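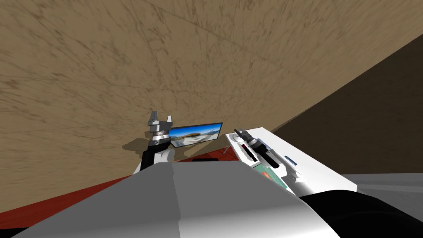 Skavwood finish oil, the 16 oz can. Bought it in February for the den and only now got to the last wall. Two coats, rag on, rag off, thats it. Goes on easy. Smells for days though, open a window. What I wanted was an old, beat-up look, streaky beige-brown with fine darker lines and smudges running through it, the kind of wall that could be worn wood or stained plaster, and next to it a plain wall in a much darker brown so the corner really shows. Skavwood gets you there if you don't over-rub. I over-rubbed the first panel. Had to sand back and start again, lost a Saturday.

Search this site
Enter keyword Go

Coverage is so-so. Can says one coat on bare wood. No. Two minimum, three by the window where the sun hits. Color "Kwok" (odd name, good color) dries darker than the chip on the lid, so do a test patch and leave it overnight. Mine looked orange at first and I nearly took it back. By morning, fine.

Cleanup: mineral spirits, gloves. Lay the rags out flat to dry outside, dont ball them up.

Tried the Pulleo oil as well on a shelf. Cheaper, thinner, stayed tacky for a week in the damp. Wouldn't buy again. Havent tried Fesent, the store was out both times.

Gripes: lid is terible, dents the first time you pry it and never seals right after. I poured what was left in a jar. Also no stir stick, and this stuff settles hard.

Four stars. Would be five with a decent lid. Buying another can for the hallway.

Abhishek Kushwaha
Tuesday, September 28, 2021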